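Skulovero
Home | Download | Docs | FAQ | Notes | Contact

Frequently Asked Questions

Hi, I'm Shamim Abbasi, and I write most of Skulovero, the planning and control software we use for two-armed cloth handling. I answer the same emails a lot (which I like, keep them coming!), so I've put the usual ones here. If your question is missing, the Contact page goes straight to me.

What does Skulovero do?

It sits between your cameras and your arm drivers. You hand it a goal like "fold this in half" and it works out where to grab, which arm goes first, and how to keep the two from bumping elbows. It doesn't talk to motors directly – you need a driver for that, and the Docs page lists the ones I've tried myself.

Do I need two arms?

Nope. Plenty of people run it with one. Set arms to 1 in the config file and the planner skips everything to do with handoffs. You'll lose the stretch and flatten moves, so expect messier folds.

Where did the name come from?

It was a typo in a folder name and it stuck. Sorry, I wish I had a better story.

How fast is the control loop?

The default is 100 Hz and I'd leave it there until everything else works. The planner is much slower and runs in its own process, so a long think won't stall the arms. If you see jerky motion, check that you didn't start both in the same terminal with the debug flag on. I've done that more times than I want to admit.

Why does the planner pick such weird grasp points?

Nine times out of ten it's the depth data. Soft folds and the gaps under them look a lot alike to the grasp scorer, and dark fabric makes it worse. Try turning fold_bias down first. After that, open the viewer and look at the score map before you touch anything else. If the bright spots are sitting on shadows, fix your lighting and leave my code alone, please!

Does it work with zippers and buttons?

Sort of. Small shiny things throw off the depth reading right around them, so there's a mask that drops those pixels before scoring. It's on by default since version 2. Turn it off if you're working with sequins or anything sparkly all over, or you'll end up with no grasp points left at all (I got a very funny bug report on this one).

Can I use touch sensors?

Yes, and I'd love it if more people did. Skulovero reads any sensor that publishes a pressure value per finger. The grasp check waits for both fingers to report contact before it lets the arm lift. If your sensors drift, run the zero command with the gripper open and clear of the table. I run it every morning, and again after lunch if the room has warmed up.

What's the "wait" state, and why is one arm stuck in it?

It's probably not stuck! By default only one arm at a time is allowed to touch the cloth during the first grab. The other goes to a hover pose over clear table and stays there until it gets a release message. If it never leaves, look in the log for "no release". The usual cause is a grasp check that didn't pass on the working arm, so go chase that one first. You can also set hover_height yourself – mine is 70 millimeters, but I have a habit of leaving tools lying about.
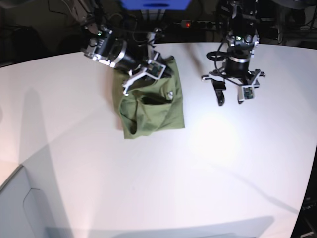

Right gripper in the cloth, left gripper open in its hover pose.

How many examples did you train the grasp scorer on?

1,711 labeled grabs, nearly all of them T-shirts and dish towels. So if you're doing jeans or bedsheets, you'll want to add your own. The labeling tool is in the download, under tools, and it's just point and click.

Can I share my labels with you?

Please do! Zip the folder and send it through the Contact page. I read through them in batches, and the next one goes in sometime in February.

Is there a simulator?

There's a rough one, called Starnetti. It's fine for checking that your arms don't hit each other and that your config loads. Don't use it to tune grasps, though, as its cloth behaves like a wet paper bag.

Will you come set it up for us?

I can if you're near Jostville. Farther away, we'll do it over a video call, and you'll want your config file and your latest log open before we start.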